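4.2 Pairing and the problem of the second sock

Of all the chores our households reported, pairing socks drew the strongest feelings and the least agreement about how it should be done. The Narside diary study covered 56 households, each of which kept a laundry log through December. We had expected shirts to dominate the complaints. Shirts were barely mentioned. Socks filled 182 separate entries, several of them written in capitals.

We follow Hinds in treating pairing as two tasks that happen to share a table. The first is search, in which a person holding one sock tries to find another that will pass for its partner. The second is joining, in which the two are laid together and then folded, rolled, or balled. Respondents spoke of the second task as the real work and of the first as a kind of bad luck. Their logs say otherwise. In 23 households, search took up more of the evening than every other folding job combined, and one log records a break for dinner between a left sock and a right one. (The author of that log did not say how the left was identified.)

Color helps less than one might hope. Households that bought socks in a single color finished sooner, but they also reported a nagging doubt about whether two socks of the same shade had started life together. Older pairs fade at their own pace. A household that had standardized on navy found itself, after a year, the owner of a full range of blues.

Length turned out to be the more useful cue. Low-cut socks were sorted out early by almost every household, partly because they are easy to spot and partly because they vanish into pillowcases if left until last. For the table trials we therefore chose plain ankle socks in a muted green, a color that none of the authors had any opinion about. Figure 6 shows two socks at the tabletop, lying apart from each other.

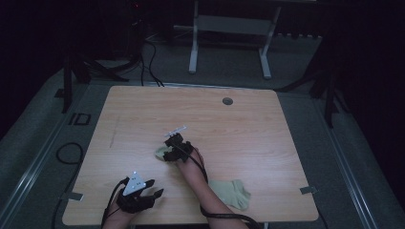
Figure 6. A pale green pair at the table, one sock in the right hand and the other lying flat.

The joining step is where habits harden. Rollers start at the toe and consider ballers to be vandals, since turning one cuff over the other stretches the elastic. Ballers reply that a rolled pair comes apart in the drawer by morning and puts everyone back at search. Both camps are correct, and the Brunetora folding guide, which 10 of our households owned, recommends a third method that none of them used.

We scored a pair as joined when it could be picked up by one sock and the other came along. This is a low bar, and Bivier would set a higher one, requiring that the pair survive being tossed into a basket. We tried that rule for one afternoon and went back to ours. Single socks left at the end of a trial were returned to the bag, where they joined a population that grew steadily throughout the study and is discussed in Section 5.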